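The Rule About Water

When I came to Saltesell, the first thing they gave me was a book with 2637 lines of rules. It was printed on thin paper and had a blue ribbon to keep your place. The woman at the desk said I should read it before I touched anything. I asked her how long people usually needed. She said that most of them signed on the first day and read it later, or not.

I read it. It took me three evenings in the room I rented above the bakery in Trukmont. My English was slower then, and I copied the hard words on the back of an envelope. Many rules were about the hands. The grippers must be held with the marker facing out. The fingers of the gripper must close before you move to the next thing. You must not pass a part from your left gripper to your partner's right one without saying it aloud. Some rules had a small number beside them, and the number sent you to another rule, and that one sent you back.

Rule 1840 was different. It said: Before work near water, both persons shall say where the water is.

It did not say how, or to whom. I found it strange, and a little beautiful, and I put the ribbon there.

My partner had been with Wesus for many years before they joined Saltesell, and had no patience for books. "The machine learns from what we do," my partner told me. "If we do it well, it learns well. You don't need 2637 lines for this." Then we put on our gear and drove to the house where we had to fit a toilet seat, the electronic kind with a panel.

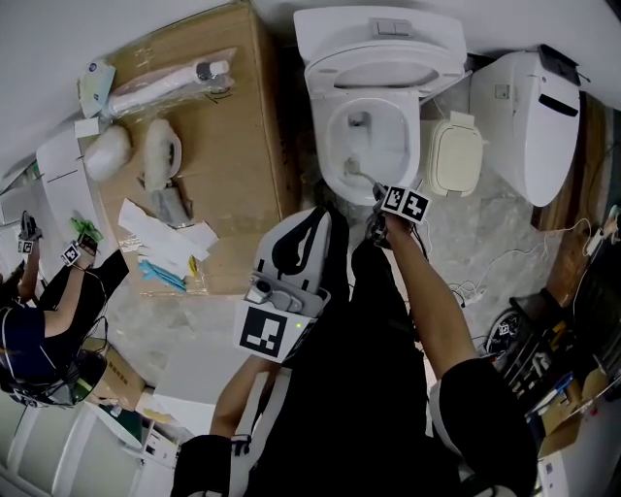 Page last changed: August, by the author

We had opened everything on the big cardboard box, because rule 16 says that no part shall lie directly on the floor if a clean surface can be made. My partner laughed at this, and so I laid the old rule over us both like a blanket — I put the papers there, the foam, even the gloves. The large seat unit would not fit among the rest, so it stood on its edge on the marble pattern of the floor. I knew this was against rule 16. I said so.

"Who are you telling?" asked my partner.

"I am telling the record," I said.

My partner shook their head and went back to the parts.

I looked at the power strip by the wall, with its white cables looping over the floor. I looked at the open bowl in front of me. I had a gripper in each hand and I did not move them. In the training they say that a stop without a reason is a bad thing to teach, because the machine at Miah, which is the building where all our days are sent, will stop one day in somebody's kitchen and nobody will know why. I needed to give it the reason.

"The water is in the bowl," I said. "There is water in the pipe behind it. There is none on the floor that I can see. The power is on the right."

My partner was quiet for a moment. I thought I would hear another joke.

"The water is also in the wall," my partner said. "On this side. Two pipes, I think. I saw the plan this morning."

I had not seen the plan. I had been standing with my elbow toward that wall since we came in, and later I was supposed to drill.

We changed places for the drilling. We finished late, when the light in the bathroom was already yellow, and we washed our hands in the kitchen because the bathroom was too full of boxes. In the car we didn't speak about it. My partner asked if the bakery under my room still sold the bread with caraway, and I said yes, but only in the morning.

Some weeks later I was sent to Miah for 2 days, to see how the lessons were used. They had a practice room there with a sink and a bathtub. A machine came in, a plain one with gray arms, and a young technician asked it to change a tap. It rolled up to the sink and it stopped. The technician looked at her screen and frowned.

Then the machine turned its head toward the left wall, and it waited there for the other one to speak.

I said from my chair, "The water is under the sink. I don't know about the wall."

It turned back and began to work.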